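Local History Board > Ultangate and Sarbridge > The bridge pageant program

millrace55
Finally got to look at my great-aunt's program from the Sarbridge bridge pageant! The back page says 3,088 tickets sold over the run. Does anybody know who played the Ferryman? The name is smudged on mine and all I can read is a K.

tollhouse_deb
Sevim Kahraman, I'm almost sure. My grandmother sewed for that show and always talked about Sevim's voice carrying clear across the river.

oldpressman
I don't buy it, Deb. Kahraman was in the chorus. The Ferryman was one of the Özkan brothers, and I have a clipping from that September that says so.

tollhouse_deb
Which night, though? They swapped parts when it rained. Can you post the clipping?

oldpressman
Will do tonight, it's in a box with 33 others. 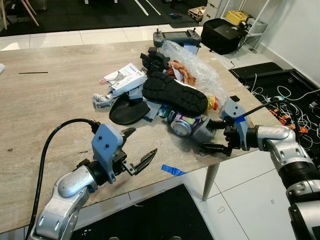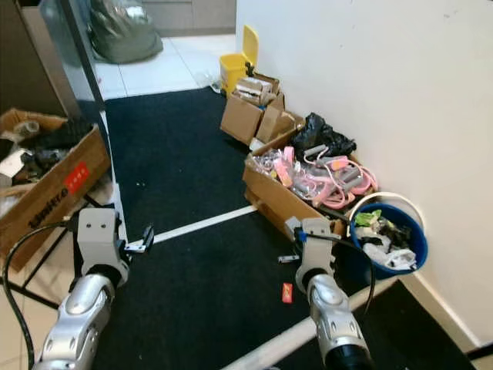
millrace55
Thanks! If they swapped parts, you could both be right. My copy lists 17 scenes and the Ferryman is in nearly all of them, so that's a lot of lines for an understudy.

oldpressman
Mine lists 16. Are we sure we have the same printing?

tollhouse_deb
There were two. The later one added the Ultangate market scene, and Grandma had to make all those aprons in a week.

millrace55
Okay, mine has the market scene. I'll scan the cast page after supper.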